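Writing Family Notices, Session 4: The Death Notice and the Longer Obituary
Course notes, Fendby evening program
Instructor: Trygve Boström

Last time we looked at wedding and anniversary notices. The death notice is shorter than people expect. Most papers charge by the line, and a family paying for 100 words will want every one of them to be a fact.

A notice needs the full name, the town, the date of death, and the time and place of the service. Age can be given in place of a birth date. If the service is private, say so in those words. Leave out the street address, because empty houses have been broken into during funerals.
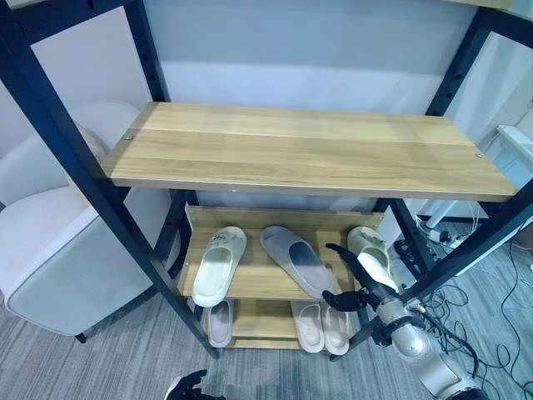 Shelf board fixed to a black metal frame.

The longer obituary is a different job. It usually follows the life in order: birth and parents, schooling, work, marriage, children, interests, survivors. You can break that order, but have a reason. Readers who knew the person only from work or church will be scanning for the part they recognize.

Check these with a second relative before you write anything:
Spelling of all names, including married names
Maiden name of the mother
Years of military service and branch
Which grandchildren are step-grandchildren, and whether the family wants that stated

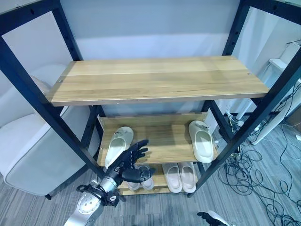
Survivors and Those Who Died Before

List the spouse first, then children from oldest to youngest, with spouses in parentheses. Grandchildren may be named or given as a number. "Preceded in death by" comes after the survivors in most papers, though the older style puts it first. Pick one and keep to it.

Divorced spouses are the usual trouble. Ask the person who is paying for the notice, write down the answer, and do not argue the point. When two sides of a family disagree, the funeral home may run two notices. I have seen it done in Kurkow, and the two did not agree on 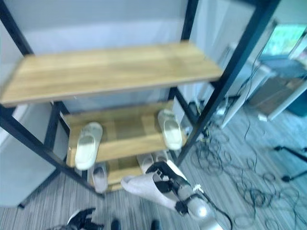 the year of the marriage either. Whoever reads them later for family history will have to go to the county record.

On wording: "died" is always correct. "Passed away" is fine if the family uses it. Avoid giving a cause of death unless you are asked to.

For Next Time

Write an obituary of no more than 900 words for Hagos Woldegiorgis, using the fact sheet handed out in August. The sheet has two different dates for his move to Myklebust. Decide how you will handle that and add a note at the end. Drafts are due 12 September 2019.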